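How to Do the Hill Shrine at Pasel in One Morning

The shrine at Pasel sits at the top of 306 steps, and every one of them was cut by someone with longer legs than yours. Plan for that.

1. Take the early bus from Dallis
There are two before breakfast. The first is full of pilgrims, the second is full of people who missed the first. Either will do. Sit on the left for the river.

2. Sort out your shoes
They come off at the lower gate. The shoe stall charges a small fee and hands you a brass token – lose it and you will be discussing your sneakers with Fung-ping Chiang, who has run the stall for years and has heard your story before.

3. Climb slowly
Keep to the right, let the drummers pass, and don't race Poppy Wainwright's tour group. They are older than you and they will win.

4. Ring the bell once
Once. The second ring is for weddings.

5. Stay the night before, if you can
Guesthouses near the bus stand start at 700 a night in December. Ask to see the bed first, and check that the hot water is more than a rumor.
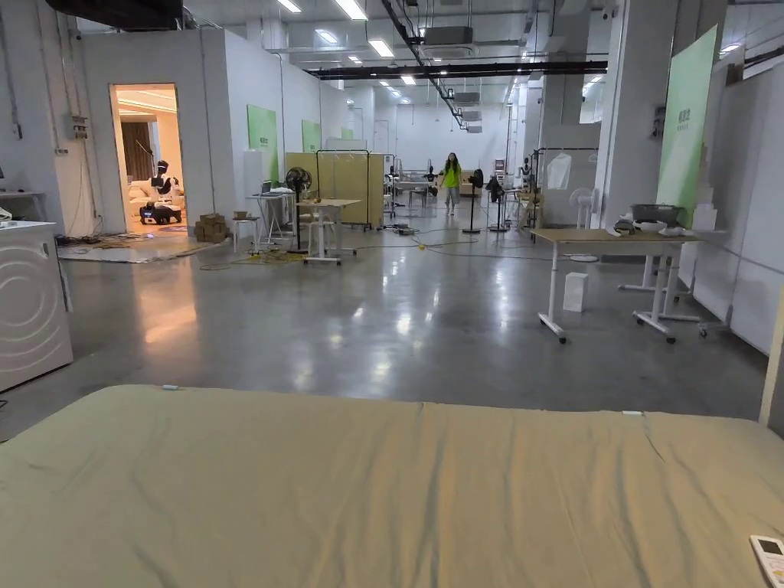

6. Eat on the way down
The lentil place by the lower gate closes when the pot is empty, usually by noon.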